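4.2 What people do with a dead remote (and why I got so hooked on it)

I came into this part of the study thinking I'd write about batteries for a page and move on. Then the Takstead diaries came back, and I spent most of March reading them on my couch with a highlighter. As I said in Section 3, we asked 34 households to write down every small repair they did, or put off doing, for four weeks. The entries could be as short as they liked. One person wrote "clock. still." on nine different days, and I think about that clock a lot.

What struck me first was how much putting off there was! I had pictured a repair as one event: a thing stops, you fix it, you move on. In the diaries it looks more like a slow negotiation. The thing half stops. You hit it with your palm. You roll the batteries around with your thumb (almost every household had somebody who swore by this), and it works for another evening, and the whole business starts over. I've started calling this stretch the limping period, and I'm going to use the term from now on even though my reviewers didn't love it.

Friesen's older model of household upkeep doesn't leave any room for limping. It sorts things into working, broken and replaced, and I used that sorting myself in my first paper, so I'm not throwing stones. But when I tried to code the diaries that way I kept getting stuck. Of the 3693 entries, more than 1000 described something that worked for one person in the house and not for another. A remote that only answers if you stand by the lamp. A kitchen scale that's fine until you put flour on it. Is that broken? Depends who's baking.

The Brevgate households were different, and I don't have a great explanation. They changed batteries early and they changed them in sets, and they kept the used ones in a jar for "something less important." Going through those entries I found a whole ranking of devices I'd never have guessed at. The smoke alarm gets new ones, then the flashlight, then toys, and the wall clock gets whatever is left. People mix brands and ages without a second thought. I do it too, and I've read the packaging.
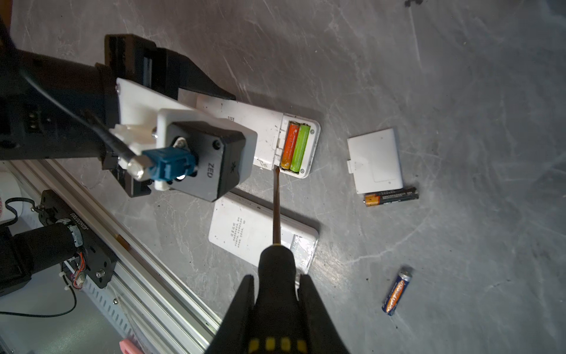 Figure 4. A battery compartment holding two AA batteries, one orange and one bright green.

Mixing matters for my argument because it muddies the question of when a repair is finished. If one battery is fresh and the other came out of the jar, the device goes right back into its limping period, only with a clean conscience attached. Several diarists marked an entry "fixed" and then wrote about the same device again that week. I coded these as a single long repair. Coniretti codes them as separate ones, and if you do it that way the Takstead numbers look much more cheerful than mine do. I went back and forth on this for longer than I'd like to admit, and I've put both versions in the appendix so you can pick a side.

I should also say something about tools, which came up less than I expected. Hardly any entries named one, even for jobs where you'd need to get a tiny screw out. My hunch is that people don't think of a butter knife as a tool worth writing down, and the diary form didn't ask. The next version of the form does. Section 4.3 takes up the things that never got repaired at all, starting with the clock.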